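Re: [manip-sim] Open day at Onness, what was on the screens?
From: Oluf Snorradóttir
Date: 14 August 2020

Someone wrote earlier in this thread:

> I could only stay for the first half of the open day and left before
> the stacking demo. Could somebody who sat through it post the setup
> and the numbers? In particular:
>
> - was the stacking policy run live or played back from logs
> - which views does it get as input
> - does the second view help, or is it there for show
>
> I also heard that Mogensen is being dropped in favor of Zedel. We
> have a fair amount of code against Mogensen, so I would like to know
> if that is true before we start the next round of work.

I was there until they closed the room, so I will take these in order. Corrections are welcome from anyone who took better notes than I did.

It was run live. The operator started each episode from the console with a seed called out by the audience, and we could see the step counter moving. They did play back one log at the end, on request, to compare with a live run on the same seed. The final poses matched to the last digit printed. That was with the renderer on a separate process, which is where our own setup loses determinism, so I asked how they do it. The answer was that physics never waits for a frame. If a frame is late, the policy gets the previous one with its old time stamp, and the log records which one it got. Replay then feeds the same frames at the same steps.

The task is two cubes on a floor, same commanded size, one to be placed on the other. Room textures are drawn at random per episode: floor, wall, trim. The arm model and the gripper are fixed. Two stills from the stacking scene:

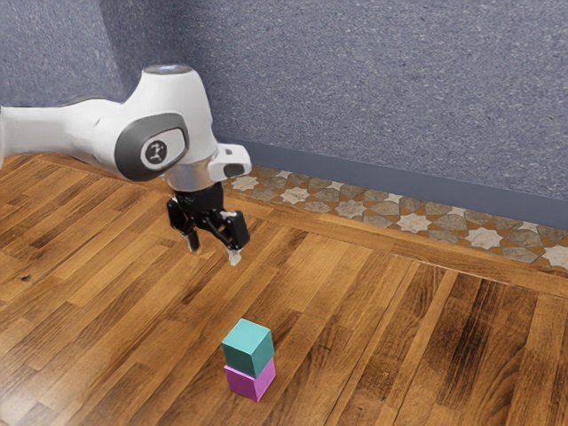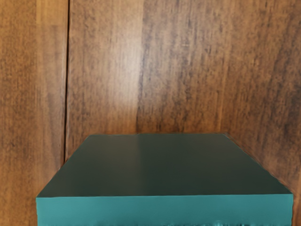
Inputs are two color views plus joint positions. No depth and no object poses. The pose of each cube is known to the simulator and is used only for scoring. An episode counts as a success if the upper cube is at rest on the lower one and the fingers are clear of both when the time limit is reached. Touching at the end is a failure, even if the stack is good. I think this is stricter than what most of us report, so take care when comparing.

The numbers from the slide:

episodes in the evaluation set: 800
successes, both views: 523
time limit per episode: 30 seconds of simulated time

That is a little over 65 percent. They had no curve for training time and did not want to guess at one.

On the second view: they showed an ablation with one view removed, on a smaller set of 81 episodes. I did not copy the result because the slide was up for a very short time, and I would rather not quote it from memory. The direction was that two views did better. The failures they showed with a single view were mostly at release, where the upper cube was let go too high and landed off center. With so few episodes I would not lean on it. I asked whether the smaller set shared seeds with the large one, and the presenter -- to her credit -- said she would have to check.

Some other points that may matter to people here:

Contact parameters are the same for all cubes. Mass is randomized, friction is not. Several of us said this was the first thing we would change.

The random textures are applied to the room only. Cube colors come from a short fixed list. A question came up about whether the policy is simply keyed to those colors. They have not tested with colors outside the list.

Very close views are the weak spot of the renderer. Near the clipping distance the texture filtering gets rough. They know about it, and there is a ticket open on the Prurkorow tracker from May.

On Mogensen: it is not being dropped. What was said is that new scene files will be written in the Zedel format first, and the Mogensen loader will be kept working but will get no new features. Randomized rooms are Zedel only. If your code only loads a fixed scene and steps it, you should not have to change anything. If you generate scenes, I would plan for the move now -- the converter handles geometry and joints but silently skips material overrides. I tried it on one of our older bin scenes after I got home and every surface came out default gray.

The slides are supposed to go up on the Onness page together with the seed lists. I will post the link to this thread when I have it. If anybody wrote down the single-view result from the ablation slide, please send it to the list.

Oluf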